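Give Reserve Units Their Mechanics Back

The vehicle bay at the MacAulay armory in Nastgate has a concrete floor, a good overhead door and a pit that has been covered with steel plate. When I joined the squadron as a trooper, the pit was open most drill nights and there was a truck over it. Four full-time mechanics worked out of that bay. When I left as a squadron sergeant major there was one, and he spent most of his week filling in transfer forms so that somebody else could do the work.

The work now goes to the regional maintenance center at Pestum. I think moving it there was a mistake, and I think it should be reversed for reserve units, at least for everything short of an engine swap or a hull repair. I have heard the case for the center many times, some of it from people I respect, and I will try to be fair to it.

How it works now

A reserve squadron has its vehicles for a few evenings a month, one weekend in most months and a longer stretch in the summer. Between those times the vehicles sit. Anyone who has owned an old car knows what sitting does. Batteries go flat, seals dry out, brakes stick, and mice get into the wiring. A unit that drives every day finds these faults one at a time. We find them all at once, on a Saturday at six in the morning, with the troops lined up and the range booked.

Under the old arrangement, a mechanic at the armory would have started every vehicle during the week. If one didn't start, he fixed it, or he told the squadron so the plan could be changed. Under the current one, a fault found on Saturday is written up, the vehicle is taken off the road, and on Monday a request goes in through Fatadness, the scheduling system the center uses. Then we wait for a slot and for a flatbed.

The last year I was there, the squadron had 22 vehicles on its books, counting trailers. I kept a notebook. On a typical training weekend we could count on 17 of them, and the ones we could not count on tended to be the ones we needed. A water trailer with a bad wheel bearing does not sound like much, but an exercise can't go ahead without water. One October we sent half the squadron home early over a trailer.

The argument for Pestum

The strongest argument for the center is skill. Gijs Dijkstra ran one of its shops for years and made this case to me better than anyone. A mechanic alone in a small armory sees the same few faults over and over. He may go a whole posting without touching a transmission. At Pestum he would work next to specialists, with proper lifts and a parts counter down the hall, and he would be a better mechanic at the end of it. Gijs also pointed out that some of the old armory shops did poor work and hid it, and he is right about that. I saw a brake job once that should have ended a career.

The second argument is money. Tools, test equipment and parts stock cost less when you buy them for one place. I don't dispute it. If all you look at is the cost of the shop, the center wins.

What that figure leaves out is everything the units spend getting vehicles there and back, and everything they lose while the vehicles are gone. The flatbed, the fuel and the driver's day all come out of someone's budget, just a different one. And I have never seen a report that puts a price on a crew sitting in a classroom looking at slides of a vehicle they were supposed to be driving.

What the crews lose

I care most about this part, and it hardly comes up when the subject is discussed above the level of the squadron.

A reserve soldier learns a vehicle by being around it. Driving is some of that. A lot of the rest comes from standing in the bay on a weeknight while someone who knows the thing has it apart. I learned what a failing wheel bearing sounds like because a mechanic made me put my hand on the hub and listen. I learned how to check a drive belt the same way. None of it was on the training plan.

Salamatu Omoregie, who commanded a troop in our squadron and now teaches high school shop, told me her newer drivers could pass the written maintenance test and still not notice a leak they had stepped over. I don't blame the drivers. They had done their daily checks from a card and had never seen what happens to the part on the card when it fails. With the mechanics gone, the only people left to show them were the older corporals, and those corporals are leaving too.

It also changes how people treat the equipment. When the man who has to fix the truck is going to be standing in the bay on Tuesday, you think twice about how you put it away. When it will be picked up by a contractor and fixed by a stranger, some people stop caring. I wish that weren't so, but I watched it happen.

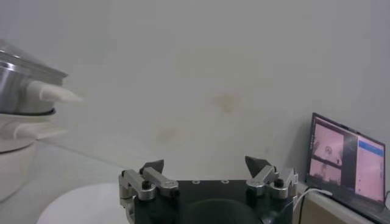
What I would do

I am not asking for the old shops back exactly as they were. The poor ones were poor for a reason: one or two people with no supervision and no one to ask. So I would start with two full-time mechanics at each armory that holds vehicles, and I would have them belong to the center. Pestum would post them, train them and inspect their work. They would spend part of each year back at the center so their skills stay current. That answers most of what Gijs worries about.

I would give them authority to do routine work on the spot. Batteries, brakes, bearings, belts, hoses, lights, tires, fluid changes. Going by my notebook, nearly everything that kept a vehicle out of a training weekend was on that list. The big jobs would still go by flatbed, and nobody in a small armory would argue.

I would also let them stock parts. At present a reserve unit can hold very little, and the reason given is that parts on a shelf in Nastgate can't be used by anyone else. That is true of a fire extinguisher too. A modest shelf would do. Before I left, our quartermaster, Dong-geon Ma, priced one for the whole squadron: filters, belts, bulbs, a set of bearings and a pair of batteries. It came to $2,395. We were told to resubmit it in the next planning cycle, and as far as I know it is still there.

Last, I would put the mechanics' hours where the troops are. A full-timer who works eight to four on weekdays will never meet a reservist who drills on a weeknight. Shift two evenings a month and every training Saturday, and give the time off in the week. A-yeong Chae did this on her own when she was our last mechanic but one, and got a talking-to over her time sheets. The squadron had its best year on the road while she was there.

The people problem

The objection I take most seriously is that the mechanics don't exist. The trade is short everywhere. Civilian garages and transit agencies pay more, and they don't ask anyone to sleep in a field. If there are not enough people to fill the center, the thinking goes, it makes no sense to scatter them.

I see that, but I don't think the center has helped. Several good mechanics I knew left the service when their jobs moved, since they had houses and kids in school in towns like ours and Pestum is a long way from anything. Some of them would come back for a job at the armory. Ariel Bañez lives ten minutes from the MacAulay bay and runs his own truck repair business. He has told me he would take a part-time reserve contract if there was work for him to do there. There isn't, so he fixes garbage trucks.

There is also the matter of the young soldiers who might go into the trade. Nearly every mechanic I served with started out as something else and got pulled in by hanging around the shop. Take away the shop and you have to find them all through the recruiting office, which does not seem to be finding them.

A trial would not be hard to set up. Pick one armory and one comparable unit that stays with the present system. Run it for two training years and count how many vehicles are fit to drive at the start of each weekend. Count the flatbed trips as well, and put the cost of them in the same column as the cost of the shop. If the numbers come out the same, I will drop the subject and so will most of the people I drink coffee with.

The pit at MacAulay would need its steel plate lifted and the lights replaced. The overhead crane was certified when I left. The bench and the vise are still bolted down, and the tool room has been used for folding chairs, which could go back upstairs.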